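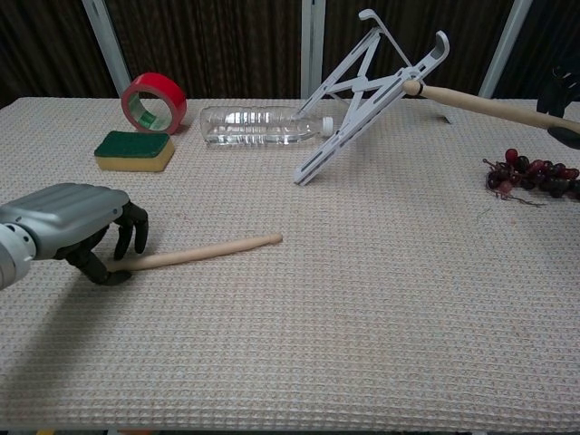

Huta Tabletop Test Kit and Practice Guide

For labs and workshops that check robotic hands and grippers on household objects

Item no. 495
Ships from: Jastville
Page last updated: Apr 17, 2020

Overview

The Huta Tabletop Test Kit is a printed practice guide with the cloth, sticks and record sheets needed to follow it. It is meant for people who run the same handling task many times and need the results to be comparable from one operator to the next. It works with any hand or gripper that can be mounted at a standard bench. The robot is not included.

The guide is in its second edition. The first was a short checklist used in the Nwankwo workshop in Putitville. The second adds the section on shared tables, where two arms reach into the same space from opposite sides, and a longer section on stopping and resetting.

What is in the box

Practice guide, 45 pages, spiral bound
Waffle-weave table cloth, beige
2 wooden sticks, rounded tip
Record sheets, pad of 100
Clip-on stop card for the operator's side of the table

Everyday objects are supplied by the user. The guide gives an object list by type: something soft, something light that rolls, something that folds, something that marks or leaks if squeezed too hard. A sponge, an empty plastic bottle, a folding laptop stand and a bunch of grapes cover all four. A roll of tape stood on its edge is a good extra for checking whether an arm brushes things on its way past.

The cloth

We are asked about this often. A bare tabletop lets sticks and bottles skate away at the first touch, and a shiny one throws reflections that confuse some vision systems. The waffle weave gives a little grip and a regular surface. It should be pulled flat before every session. A fold under an object counts as a setup fault, and the run is marked void. Wash it by itself and do not use fabric softener.

Working rules in the guide

These are the main points. The full text has the reasons and the exceptions.

1. Mark the reach of each arm before placing any object. Where two reaches overlap, only one arm may be moving in the overlap unless the task itself calls for both.

2. Set the speed and force limits for the most fragile object on the table, even if the task does not involve it.

3. A hand that comes down on a thin object from above must be able to stop on contact. Fingertips should not press the object into the table.

4. A long object held at one end is treated as part of the arm. Add its full length to the reach.

5. Contact between a held object and anything else on the table is written down, including light contact that moves nothing.

6. People keep their hands off the table while either arm is powered. Resetting objects is done with both arms stopped.

7. Replace food items at the end of each session. Do not eat them.

8. Fill in the record sheet before the next run starts, and never from memory at the end of the day.

Record sheets

Each sheet holds one run. There are boxes for the object layout, the limits in use, contacts, stops and the reason for each stop. The layout box is a blank grid - sketch it or tape in a print. Refill pads are sold separately under item no. 495-R.

Relation to other rules

The guide is a bench practice document. It does not replace the safety standards that apply to your robot, the maker's manual or the risk assessment for your room. If any of these is stricter than the guide, follow the stricter one. Owning the kit is not a certification, and please do not describe it as one in reports or on sales material.

Care and replacement

Check the sticks for splinters and flattened tips. A stick with a damaged tip will roll differently and should be taken out of use. Replacement sticks are sold in pairs, and both should be changed together.

Ordering

Orders are packed in Jastville. Schools and training centers may order the guide without the cloth and sticks. The third edition is planned for November, and registered owners will get the changed pages free of charge. To register, send in the card from the back cover with the item number and the date of purchase.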